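Notebook, bench 3, Verkencombe
August, open afternoon

09.10. Powered up both arms from cold. Left arm homed first time. Right arm reported a wrist encoder fault and cleared after a restart, same as last month. I did not swap the cable because the spare is the short one and will not reach round the shoulder with the arm folded. Logged in the Stuvitz console under the usual code.

09.30. Warm-up routine, ten minutes on each arm, no load. Wrist temperatures level by the end. Speed limit brought down to the visitor setting for the whole day, including the set-up work, so that anything taught in the morning would be taught at the speed it would run at. Last time we taught at bench speed and the timing between the arms was out all afternoon.

10.15. Checked reach to the card holder. The holder sits further over than in the old layout and the wrist has to roll before the fingers come square to the pockets. Approach from the front works. Approach from above catches the lip of the pocket on the row in front. I moved the waypoint out and added a slower last stretch. The yellow pads are from the new batch, a little softer than the old ones by thumb test. Proper hardness figures still to come from Fullton.

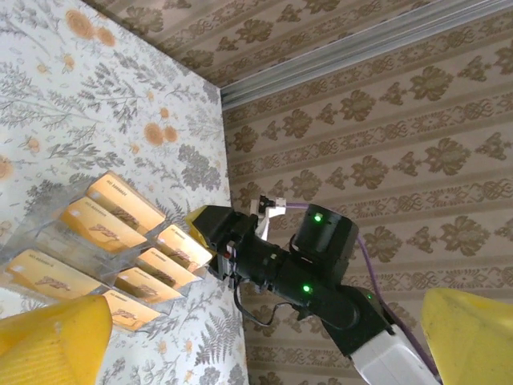

The grip force setting was the main thing to settle before lunch. At the default value a card bows and springs out of the fingers when they open. At the lowest value it slips during the roll. I ended up three steps above the lowest, with the opening slowed down, and saved that as the visitor profile. It should not be used for the cups. They need the default value or they rotate in the grip.

Also before lunch: wrist camera exposure. Auto exposure hunts when the arm moves from one wall paper to the other, so I fixed it by hand on the paler one. Slightly dark on the tan side but the cards can still be found there. The white balance was left alone.

12.40. Visitors' tape down on the floor. The stop button on the long lead was tested from both ends of the tape. The second stop, on the console desk, has a stiff latch and needs twisting further than the label suggests. Worth a new label if not a new switch.

13.30. First group, from Furtado. They make small packing lines and came mostly to see two arms sharing a small space. Ran the card sequence first. Three good picks, then one miss where the card leaned back in its pocket and the fingers closed in front of it. The arm carried on to the place position with nothing held, which the Furtado people noticed at once. They asked whether there was a check on finger width after closing. There is, but it was switched off in the visitor profile because a card is too thin for it to be reliable. They suggested looking at motor current instead. I said we had tried that in spring and the noise was larger than the signal. One of them thought a longer averaging window would do it. Possible. Noted for next week.

Questions from the first group, as far as I wrote them down:
Do the arms know about each other? Only through the shared keep-out volume in Stuvitz. There is no contact sensing between them.
What happens when power is lost? The joints go slack. We support the arms by hand before switching off.
How long do the finger pads last? The old batch went to 4,000 closures before the edges started to lift. No figure yet for the new one.
Can it be taught without the console? Yes, by moving the arms by hand, though the result is usually tidied up at the console afterwards.

14.20. Short break. Wiped the pads with the dry cloth (the alcohol wipes leave them tacky for a while). Re-homed both arms. The encoder fault did not come back.

14.45. Second group, mixed, up to a dozen at the tape at any one time. Changed to the two-handed work, which is easier to follow from a distance. The keep-out volume was set wide for safety and this cost us some movement: with both wrists low over the middle, one arm waits until the other has backed away. From the tape it looks like hesitation and I was asked several times whether it was thinking.

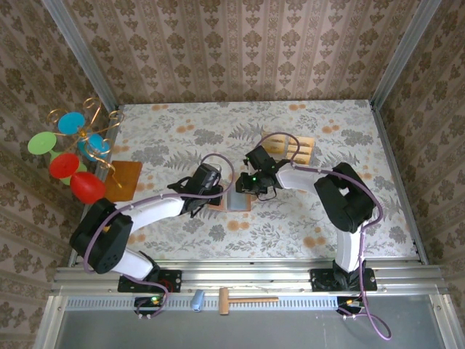
The keep-out volume needs redoing as two smaller shapes per arm instead of one large box. With the single box, the left arm's box takes in the whole forearm and a good deal of air above it, and the right arm is held off from places it could reach safely. The small board with the light blue block on it shows the trouble well. It lies between the two grippers, so both arms want the same bit of cloth and the planner lets only one of them in. Moving the board towards the back would help the right arm and make the left one worse. I would sooner correct the shapes than shift the work. The mallet on the front rail should also have a fixed place marked for it, as it is not in the planner's model at all and the handle is long.

15.30. Asked to run the cups. I had not planned to, and had to load the default grip profile by hand while people waited. Two cups taken down and put back. The third attempt was stopped by me when the elbow came near the limit. No contact. The stop worked as it should and the restart took under a minute.

16.10. Last visitors gone. Arms folded and supported, power off.

Faults and jobs
Right wrist encoder fault at cold start, seen again. Order the long cable.
Desk stop latch stiff. Report it.
Visitor profile: add the cup grip as a second entry so it can be picked from the menu.
Keep-out shapes: split them, then rerun the two-handed sequence at visitor speed and compare waiting times with today's log.
Motor current check on card pick: try a longer window, 7 samples to start with.
Pads: ask Fullton for the hardness sheet again. Start a closure count from today — the counter was reset at 09.30.

The log files are in the bench folder. Today's card run is marked 4, as runs 1 to 3 were set-up only and can be deleted once the waypoints have been copied out.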